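The Gandeo kit has moved into my kitchen

Regular readers know I've been on a waiting list for the Gandeo arm kit since March, and I'd pretty much given up on it. Then on Wednesday a box landed on the porch, and I lost the rest of the day (and most of the evening, sorry to everyone I owe an email).

So, what do you get? The kit is an arm, a two-finger gripper, a little camera that mounts down by the gripper, and a bag of screws that I'd call generous. I counted on an afternoon of assembly and got one, plus a bit. The printed guide is good up to the wiring, where it suddenly sends you to a web page, and then the web page sends you back to the guide. I got there in the end by plugging things in one at a time and watching which joint twitched!

The software is called Skoden and it's the best part of the package by a mile. You lead the arm through a job, it records the moves along with what the camera sees, and after enough rounds you let it have a go by itself. The starter lessons use foam blocks. I did 3 of those and got bored, so I skipped straight to breakfast.

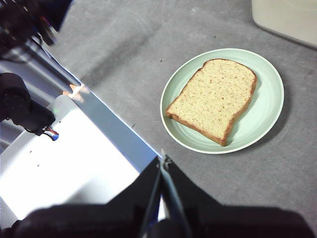
Bread on the green plate, as seen by the camera at the gripper.

Bread is a mean test. A foam block doesn't care how hard you squeeze it, but a slice of soft white bread remembers everything. The default grip setting left a dent you could have eaten soup out of, so I turned the force down to 5 on the slider and things got a lot friendlier. I recorded 50 rounds of picking up a slice and putting it back on the plate — the same slice for far too many of them — and by the end my own moves were much smoother, which I guess means the arm was training me too.

Gripes? The fingers are big, and when you're watching through the camera they take up a good chunk of your view. The fans are loud. And the carrying case costs extra, which stings after you've paid for everything else.

If you're choosing between this and the Sutcliffe kit I wrote up last year, the Sutcliffe is sturdier and quicker to build, but I never once looked forward to opening its software. With Gandeo I keep sneaking back for one more round. Grorholm has the kit in stock again, item 261 in their spring list, and they'll sell you spare finger pads separately. Get the pads. Next issue I'm trying it with a butter knife.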